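Cleaning with a spray bottle: vinegar, soap and a few things to leave alone

Bríd Corrigan
Household pages, July 11, 2018

Most of the cleaning in an ordinary house can be done with three mixtures and a stack of old cloths. I have kept to the same ones since I moved to Prerstead and have changed the quantities only a little.

The everyday mix

Half fill the bottle with cold water, add a teaspoon of washing-up liquid, then top up with more water. Do it in that order or you will get a bottle of foam. Turn it upside down once or twice to mix. Do not shake it. This does for tables, painted shelves, the front of the cooker and door handles. Wipe afterwards with a cloth rinsed in plain water, as soap left behind goes sticky and picks up dust.

The vinegar mix

One part white vinegar to three parts water. Use it on taps, the shower screen and the inside of the kettle lid. For heavy limescale, soak a cloth in neat vinegar, wrap it round the tap and leave it for an hour. Malt vinegar works too but the smell stays in the room until the next day.

Keep vinegar off marble, limestone and any other natural stone. It eats into the surface and the dull patch will not polish out by hand. Never use it with bleach, or straight after bleach, in the same sink. The fumes are dangerous.

The window mix

A cup of water, a tablespoon of vinegar and a tablespoon of surgical spirit. Do windows on a dull day. In full sun the liquid dries before you can wipe it and leaves streaks. Keep this one away from the hob and from varnished wood.

Wiping a table

Spray the cloth for wood, spray the table for anything tougher. Start at the far side and work towards yourself, turning the cloth when one face is dirty. Crumbs should be brushed off first.

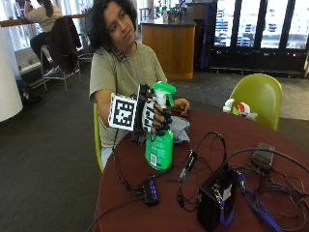
A trigger bottle and a cloth at the table.

Dried-on food needs time more than elbow grease. Wet it, put the kettle on, and come back in five minutes. An old bank card will lift what is left without scratching. For candle wax, let it go hard, lift off the bulk with the card, then lay brown paper over the rest and use a barely warm iron. Test a hidden corner before trying this on a polished top.

When the trigger stops working

Nine times out of ten the nozzle is blocked. Unscrew the head, stand it in a cup of warm water and pump it until it runs clear. If it still spits, soak it overnight in warm water with a spoonful of vinegar and rinse it well. Check too that the tube reaches the bottom of the bottle - they work loose, and then you lose the last inch.

Labels

Write the contents and the month on every bottle. Mine say things like "vinegar 1 to 3, April". Pencil on masking tape lasts better than felt pen, which comes off with the first drip. Do not refill a bottle that has held bleach or oven cleaner with anything else, however well you have rinsed it.

Cloths

Old cotton T-shirts make the best ones. Cut off the seams, which scratch. Wash cloths at 60 degrees without fabric softener - it coats the fibres and they stop soaking up water. Keep the floor cloths in a separate bag from the kitchen ones. Anything used with surgical spirit should be rinsed and dried outdoors before it goes in the machine.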